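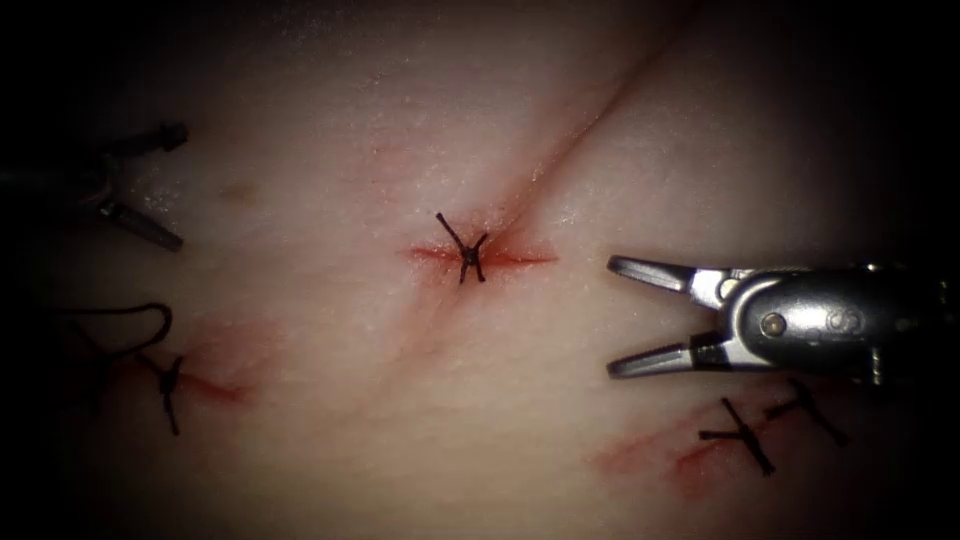

Suture pad at the Skasora open day, with the grasper on the left and the needle driver on the right

From: Kavinda Paul
To: Funden members list
Re: Open day at Skasora, did anyone go?
December 3, 2022

Revathi Reddy wrote:
> Did anyone from the list get to the Skasora open day in the end? I had my
> name down and then couldn't get away. I'd love to know whether they let
> people watch the suturing up close or whether it was all slides again,
> like the one in May. Also, is the parking still hopeless?
>
> Revathi

Hello Revathi, hello all,

I went, and so did Selvaraj, and we both came home talking far too fast! No slides at all apart from a welcome from Baptiste Fleury that was over before I'd found a seat. Then it was straight through to the lab, 20 of us at a time, with the camera views up on big screens and the arms working right there behind the glass.

The job was stitching short cuts in a practice pad, single stitches, each one tied and trimmed before going on to the next (interrupted sutures, for those who like the proper name). I've read plenty about this and I still wasn't ready for how small the movements are. The close-up view is the one to watch if you ever go. You get the jaws right beside the thread tail, with the curved needle hanging off to one side, and you start holding your breath over a knot. They put red on the cuts, too, so it looks more like the real business than I'd expected. 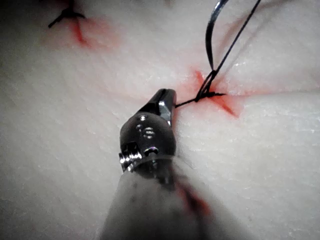
What I asked, and what they told me

I got Chia-hao Hsu to myself for a few minutes, which was a treat. He looks after the software they call Plemar, and he was very patient with me. My first question was what goes wrong most. Thread, he said, straight away. The needle keeps its shape and the thread doesn't, so a loop can end up lying somewhere different every time and the arms have to deal with whatever they find. Their practice runs are done in blocks of 40, and he says he still watches every one.

I also asked how they pass the needle between the two tools and he drew it for me on the back of my programme (lovely drawing, I've kept it). Selvaraj wanted to know about the cables in the wrists and got a very full answer, so I'll let him tell it himself. 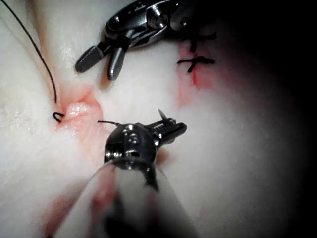 Selvaraj Gazi

Kavinda has asked me to add my bit here so you don't all get two emails. The wrists were the best part for me. They're driven by fine steel cables over tiny pulleys, and on the grasper you can see them through the openings in the housing. I spent years mending looms and it felt like meeting a cousin! I asked how you know when a cable is getting tired, and the engineer said they log the use of each tool and swap it early. The one she handed round had 154 runs behind it and moved beautifully between my fingers, no grit in it anywhere.

I liked watching the thread being handled best of all. The grasper shuts on it and the other tool comes in low from the opposite side, and the pair of them have to share a very small patch of pad without getting in each other's way.
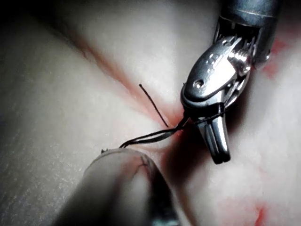

Grasper holding the thread, second tool in the foreground

Back to Kavinda now. Parking: still hopeless, sorry. Use the field behind the Sultana café and walk up, and have the lentil soup while you're there. They had 100 people through over the day and want to do another one, with longer slots. If you'd like your name passed on, reply to me and not to the whole list, please, and say whether you can manage stairs, as the lift was out.

Revathi, I picked up a spare programme for you. I'll bring it to the next meeting.

All the best,
Kavinda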